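**Favors: do guests want them or am I buying 17 tables of clutter?**

**marzipanmoth**
Okay, I need outside opinions because my fiancé has stopped listening to me on this one. We're getting married in October at the old mill in Hokovton, 17 tables, and I have a spreadsheet tab that just says FAVORS??? My mom thinks it's rude to send people home with nothing. I've been to 4 weddings this past year and the only favor I still own is a bottle opener (which I do love, to be fair). Did you do them? Did anybody take them?

**tulle_and_void**
Skip! We skipped and I never heard a word about it. We put that money into a late night pierogi cart and people still bring it up. My aunt had thirds.

**bluebarn77**
Gonna disagree. I don't think it has to be expensive, but I like finding a little something at my place. We did honey from a farm out by Istport, tiny jars, and at the end of the night there were 7 left, all from no-shows. Edible is the way to go. Anything with your initials on it is going in a drawer.

**marzipanmoth**
See, edible is where I was leaning! But then my mom found these little boxes and now we're talking ribbons and tags, and I can feel it turning into a whole project.

**quietcorsage**
Boxes are fine if you do them early. I did all of mine at the kitchen table over four evenings with a movie on, and it was kind of the nicest part of the engagement. One basket per table, somebody carries them in, done.
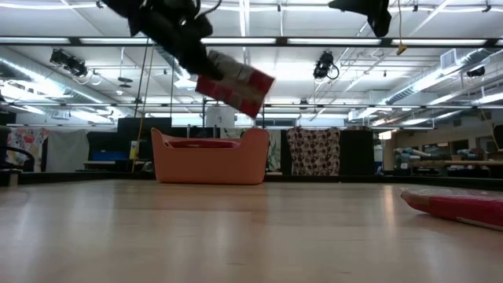

*Red and white box, orange basket*

Get baskets with low sides if you can, people reach in more. And don't stack the boxes too high or the ribbons get squashed.

**bluebarn77**
Ooh, that orange is cute for October.

**tulle_and_void**
Four evenings!! I love you all but I'd have lost my mind by the second one. I was still arguing with the DJ about the Grutix invoice at that point.

**quietcorsage**
Ha, fair, I had a very patient DJ.

**fernandfolly**
Jumping in as somebody who didn't do baskets and wishes she had. We put one favor at every seat, and between the menus, the water glasses and the centerpieces there was no room for anybody's elbows. The caterers moved half of them to a windowsill and I found them the next morning. If you do it, put them by the door on the way out.

**marzipanmoth**
By the door is smart. My mom wants them at the seats, though, so people "feel welcomed." I said the open bar will handle that.

**bluebarn77**
I'm with your mom, sorry! By the door people are hunting for coats and kids and they walk right past.

**fernandfolly**
Depends on the door. Ours was one narrow exit and everyone had to squeeze by the same little table.

**marzipanmoth**
Update: we compromised. Fudge from Wilczyńska on Main, plain boxes, one sticker, no ribbon. Mom gets her basket on each table and I get to delete that tab. Now does anyone have feelings about chair covers, or should I start a new thread?

**tulle_and_void**
New thread. I have a LOT of feelings about chair covers.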